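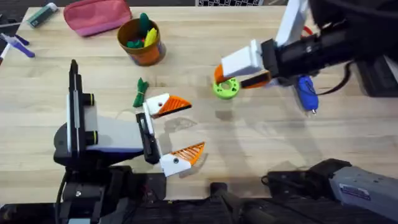 One reader from Varley wrote in after the last issue to ask whether the winter soup swap was really coming back, and whether she could bring the same split pea she brought in July, when it was much too hot for anyone to eat it. Yes to both, and please do bring the pea!

We'll be in the lower hall on Esposito Street again, doors open at 5, and the way it works hasn't changed much. You make a big pot at home, ladle it into quart containers (up to 48 ounces is fine if you only own the big ones), put a label on each lid with the name of the soup and anything a person with allergies would want to know, and then you go home with as many quarts as you came with, all of them different. Last winter 285 quarts changed hands in one evening, and I am still finding the odd container of somebody's very good chicken and barley at the bottom of my freezer.

A few of you asked about freezing. Brothy soups do beautifully, and so do beans and lentils. Potatoes go grainy on me every time, and I'd leave the cream out and let people stir it in at their own stove — a note on the lid will do. Leave an inch or so at the top, too, or you'll have a split lid like I did.

The Vorkton bus stops 2 blocks away, and if you're carrying a lot, the side door by the Trustport lot has no steps. New folks are very welcome, and so is anyone who can't cook at all but would like to come for the bread and the company. Bring a cooler bag if you have one.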